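Folding pants on the bed

I finally got to the clean laundry in April, after it had been sitting on the chair long enough that I was getting dressed out of the pile. Most of it was easy. T-shirts go in the second drawer, socks get matched or they don't. The pants took the longest, so I'm writing down how I do them now.

I used to fold pants standing up, holding them under my chin. They came out crooked and I'd end up with a crease down the shin. My aunt, Tuulikki Huttunen, worked in a clothing store for years and told me to lay them flat on something bigger than the pants. The only thing in my place that qualifies is the bed.

So I make the bed first. Then one pair at a time: lay them out sideways, smooth the seams with the flat of my hand, put one leg over the other, and tuck in the point at the seat so the edge runs straight. After that I fold from the hem up toward the waist, in half and then in half again. Dress pants stop at the first fold and go over a hanger.

Black ones show every bit of lint. I go over them with the roller before folding, front and back, and check the pockets. I found a receipt from Turunen for 40 dollars that I had been looking for, and a bus ticket that had been through the wash.

The duvet cover is the one with the French writing on it. I bought it when we moved and I still like it. It's mostly white, so dark clothes are easy to see against it, and I no longer lose a black sock on top of it the way I did with the old navy one. 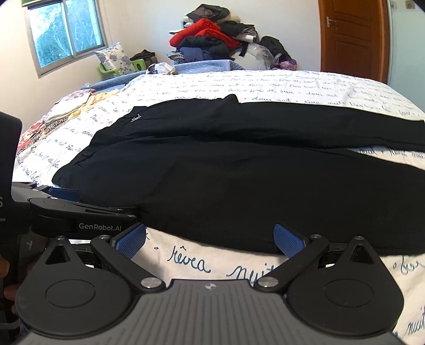 Black pants on the "douce nuit" duvet, partway through.

The sweaters are still on the chair. I want to move them to the closet shelf, but the shelf has the suitcase on it, and the suitcase has the winter curtains in it. I'll probably do that next weekend if it rains.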